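Assunto: Re: Armário baixo e caixa azul, onde guardar?
Lista: espaço-comum
Data: 02/08/2022

Boa tarde a todos,

Respondo por baixo à mensagem que circulou ontem, para ficar tudo no mesmo fio.

> Continuo sem saber onde deve ficar a caixa azul-escura. Na última
> arrumação ficou combinado que ia para dentro do armário de madeira,
> mas quando lá fui estava outra vez em cima. Também não percebi se a
> prateleira do meio é para sair ou para ficar. Alguém decide?

A caixa fica dentro do armário. Em cima só serve para apanhar pó e tira espaço a quem precisa de pousar papéis quando vem das secretárias.

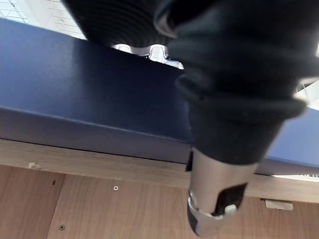 Narayanan Gowda
Responsável pelo espaço e pelo material, Gekbridge

Quanto à prateleira do meio, é para ficar. Em março experimentámos tirá-la e o resultado foi uma pilha única, com os dossiês da Vavora por baixo de tudo. Voltou ao lugar e não vejo motivo para mexer outra vez.

O que peço é que se meça antes de trazer coisas novas. O vão do armário tem 700 mm de largura, e uma caixa de 700 mm não entra nem à força. A Astesetti vende o mesmo modelo em tamanho mais pequeno; se for preciso comprar, compra-se esse. Para já não há encomenda nenhuma em curso.

Para guardar peças grandes, abram as duas portas até ao fim antes de começar. Com uma só aberta, a peça bate na outra e quem paga são as dobradiças.

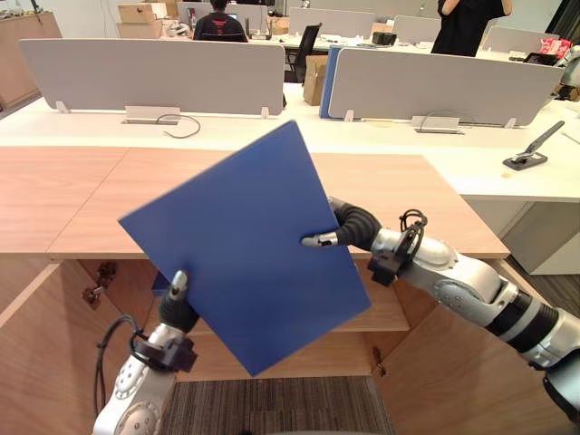

As peças compridas entram inclinadas, com um canto à frente, e só se endireitam depois de passarem a prateleira. Convém tirar primeiro o que estiver solto lá dentro e voltar a pôr no fim. O tampo pode servir de apoio durante a manobra, desde que não se arraste nada: a madeira risca com facilidade.

Faltam resolver 2 assuntos:

- As etiquetas. As antigas descolaram. Proponho uma por prateleira, na face interior da porta, escrita à mão.
- O material da Adugna, que ainda está no corredor. Se ninguém o reclamar até sexta, vai para a prateleira de baixo e a lista de inventário é corrigida nesse sentido.

Quem tiver objeções à posição da caixa que responda para a lista e não só para mim, por favor. A chave da sala continua na receção.

Cumprimentos,
Narayanan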